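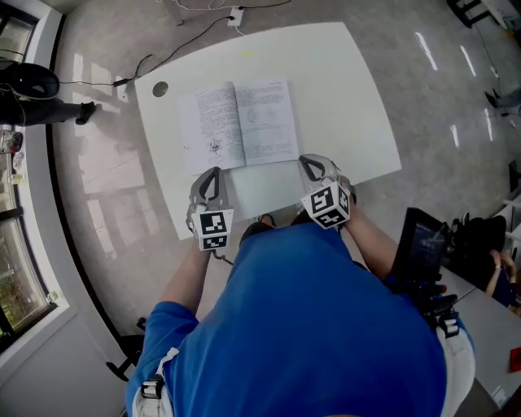 ## Keeping paperbacks flat and dry

Stand them upright, snug but not jammed. If a spine starts to lean, add a bookend. Wipe covers with a dry cloth – no spray.

A damp page needs a paper towel on each side and 4 hours under a heavy board. Change the towels once. 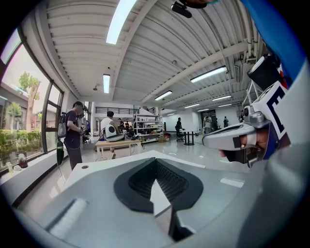

Shelf labels work best with one big character. Ramiro Villanueva used whole words at first and had to squint. A single navy letter on white, like the "E" on the block, reads well from across a shop. Redo faded ones in March.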